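Wallet and Store Credit Release Checklist, with Reviewer Comments

Product: Padero player wallet (Oster coins and Shimada reward points)
Reviewed by: Mayu Koyama
Second reader: Dehua Tang
Build: May candidate, staging and live shadow account
Result: Pass with 2 open items

Work through the sections in order. Mark each line OK, FAIL or N/A and leave a comment when the result is anything other than a clean OK. A FAIL in Section 1 or Section 3 stops the release.

Section 1. Sign-in and account protection

1.1 Two-step sign-in is required before the first coin purchase. OK
1.2 Two-step sign-in cannot be turned off while a payment is pending. OK
Comment: The toggle is grayed out but the tooltip is blank. Passed, since the server also rejects the change. Text fix requested.
1.3 Password reset signs out every other device. OK
1.4 Password reset places a hold on gifting. OK
Comment: The hold showed correctly on desktop. On the phone app the gift button still looks active and gives an error when pressed.
1.5 Account email change sends a notice to the old address. OK
Comment: Failed on the last build. Retested with three accounts, all notices arrived.
1.6 Locked accounts show a support link. OK

Section 2. Buying coins

2.1 Price in local currency is shown before the payment page loads. OK
2.2 Tax is shown as its own line where it applies. OK
2.3 Double-clicking the Pay button creates one charge. OK
Comment: Ran this on a slow connection too. One charge each time, and the button stays disabled until the reply comes back.
2.4 A declined card leaves the balance unchanged. OK
2.5 Closing the browser during payment leaves the order in Pending, then settles it. OK
Comment: Settled correctly but the player gets no message. Ghada Saab from support wants an email here. Logged as a request, not a defect.
2.6 Receipt lists coins bought, amount paid and order number. FAIL
Comment: The order number is missing on receipts for the 1000 coin pack only. The other packs are fine. Open item 1.

Section 3. Spending and balances

3.1 Purchased coins and reward points are shown as separate balances. OK
3.2 Reward points are never spent when the player picks coins. OK
3.3 An item cannot be bought with a balance below its price. OK
3.4 Two purchases sent at the same moment cannot take the balance below zero. OK
Comment: Dehua wrote a small script for this and attached it to the ticket. Please reuse it next time so results can be compared.
3.5 History page total matches the balance. OK
Comment: Checked on 11 accounts, including the old one with refunds in two currencies that used to be wrong.
3.6 Expired points drop off at the time shown in the wallet. OK
Comment: The wallet shows local time, the history page shows server time. Both are labeled now. Still confusing, but acceptable.

The Section 3 tests must be run against the live shadow account as well as staging. Staging does not have the same rate limits, and the Dason payment connector answers faster there than it does in production. Write down which one you used beside each result.

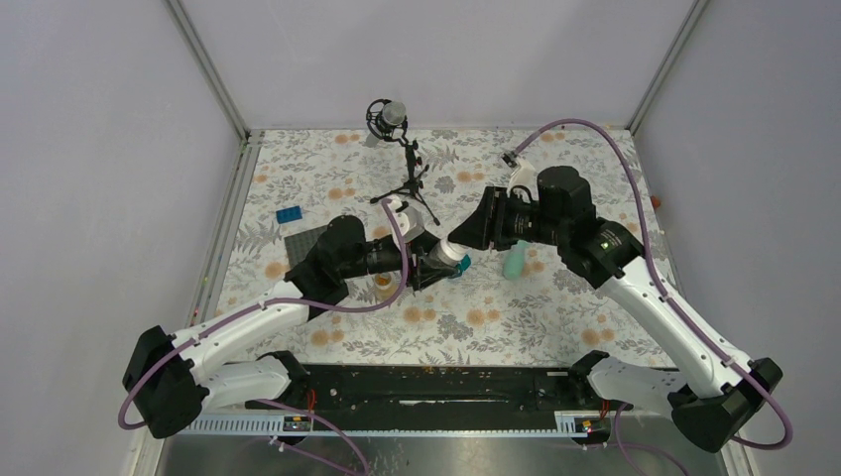

Can a tester use their own wallet for the refund checks?

Use one of the shared test wallets. Refunds on a personal wallet go into the real payment records and finance has to reverse them by hand.

The shared wallets are reset every night. If you need one to keep its balance for a longer test, add a note in the booking sheet and remove the note when you finish.

Section 4. Refunds and chargebacks

4.1 Unspent coins can be refunded from the order page. OK
4.2 Spent coins cannot be refunded without support approval. OK
4.3 Refund goes back to the original payment method. OK
4.4 Bonus points granted with a purchase are removed on refund. FAIL
Comment: Points are removed if the player still has all of them. If some were spent, the remaining points stay. The rule says the remaining points should go too. Open item 2. Ruairi Swanson has agreed to hold the bonus promotion until this is fixed, so it does not block the release.
4.5 Chargeback locks spending but leaves owned games playable. OK

Section 5. Parental controls

5.1 A spending limit set by a parent applies to coins and to direct purchases. OK
5.2 Limit changes need the parent PIN. OK
5.3 Approval requests close after 8 hours. OK
Comment: The request closes, but the child account keeps showing "waiting" until the page is reloaded. Minor.
5.4 Game clients with a built-in store follow the same limit. OK
Comment: Only tested with the two clients we have keys for. Josefien Mulder is asking the other studios for keys.

Section 6. Before sign-off

6.1 All FAIL lines have a ticket and an owner. OK
6.2 Support has the list of known issues. OK
6.3 Rollback tested on staging. OK
Comment: Balances after rollback matched the saved copy. Reward point history took a few extra minutes to catch up.
6.4 Test cards removed from shared wallets. OK

Open items carried forward

1. Order number missing on the large coin pack receipt. Owner: Dehua Tang.
2. Leftover bonus points after a partial spend and refund. Owner: Ruairi Swanson.

Retest 2.6 and 4.4 on the next build. Sections 1 and 3 are run again in full every time.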